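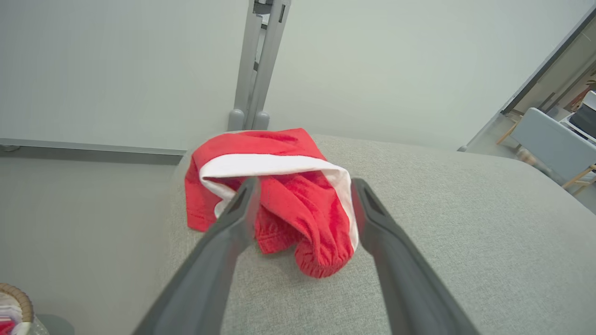
赤いものは最初の一回だけ別に洗いなさい、と電話の向こうでルータ・シリニャが言う。Rūta Siliņaと書いてルータ・シリニャ。わたしは肩と耳のあいだに電話をはさんだまま、はいはい、と返事をして、もう全部いっしょに洗っちゃったよ、とは言えずにいた。

だって洗濯機の中なんて、入れてしまえば見えないじゃないですか。おかげでうちのタオルは今、ほんのり桃色です。二枚だけね。二枚で済んだんだから上出来だと思う(ルータには内緒)。

で、その赤いのが、いまソファの上でくしゃっとなっている。グレーの座面に赤だから、まあ目立つこと。白いウエストのところがぐるっと弧を描いていて、裾のゴムがちりちりに縮んでいて、なんだか昼寝中の生きものみたいなのだ。畳めばいいのに、と自分でも思う。思いながら、もう三日またいで暮らしている。またいで、というのは言いすぎか。よけて座っている。ソファの右半分はわたし、左半分は赤いの。けっこう仲良くやっているほうです。

買ったのは四月、駅の裏のペーテルソンス(Pētersons)という古着屋だった。看板の字がかすれていて、最初は靴の修理屋かと思って入ったくらい。奥の棚の、いちばん下の段に押し込まれていたのを引っぱり出したら、ふわふわの手ざわりで、もうだめだった。値札は351円。なんで351円なのか店のおじさんに聞いたら、350円だと安っぽいから、と言う。一円で何が変わるんだろう。でもわたしはその一円が気に入って、400円出して、おつりの49円をポケットに入れて、すごくいい気分で帰ってきたのだ。

「それで、どこにはいて行くの」とルータ。

「家」

「家だけ?」

「あと、ごみ捨て」

電話の向こうで、長いため息。ルータのため息は本当に長くて、そのあいだにお湯が沸くんじゃないかと思うことがある。

わたしたちは学生のころ、ゾトン荘という下宿で隣どうしの部屋だった。廊下の突き当たりに共同の物干しがあって、ルータはそこに自分の洗濯物を色の順に並べて干す人で、わたしは前の人のシャツの上に重ねて干す人だった。よく続いたよね、と今でも言われる。わたしもそう思う。あのころ、わたしの靴下はなぜかいつもルータの引き出しに入っていた。それもきちんと丸めて。返してくれるときは8足まとめて紙袋に入っていて、洗剤のいい匂いがして、こっちはもう、ありがとうより先に笑ってしまうのだった。

「畳み方、覚えてる?」

急に聞かれて、わたしはソファのほうを見た。

「覚えてるよ。まず縦に半分でしょ」

「その前にしわを伸ばすの」

「そうだった」

そうだったっけ。とりあえず電話をスピーカーにして、クッションの上に置いて、赤いのを膝にのせた。縫い目のある裾をつまんで、ぴん、と引っぱる。手を放すと、もとに戻る。もう一回引っぱる。また戻る。頑固だなあ、と声に出したら、誰が、とルータが言うので、あなたじゃないよ、とあわてて答えた。

縦に半分。ゴムのところをそろえて、それから三つに折る。白いウエストを外側にすると見栄えがいいのよ、と言われて、そのとおりにやってみる。やってみたけど、なんというか、どら焼きみたいになった。厚い。まんなかがふくらんでいる。

「できた?」

「できた」

「本当に?」

「だいたい」

ルータがちょっと黙って、それから、来月そっちに行くから見せて、と言った。え、来るの! わたしは立ち上がってしまって、その拍子に膝のどら焼きがソファに落ちて、ぱらっとほどけた。ああ、三分の努力が。でもそんなのはどうでもよくて、何時に着くの、何日いるの、何が食べたいの、と立て続けに聞いて、ルータに、ひとつずつ聞きなさい、と叱られた。二泊するそうです。二泊も!

電話を切ってから部屋を見わたして、さすがにちょっと青くなった。桃色のタオル、どこに隠そう。いや、いっそルータに出して、こういう色だよと言い張る手もある。あの人のことだから、端っこの白いままの糸を見つけて、すぐ見破るだろうけど。

赤いのは、またソファの上でくしゃくしゃになっている。座ってみて、端っこをちょっと撫でて、お茶をいれに行った。畳むのは、飲んでからにする。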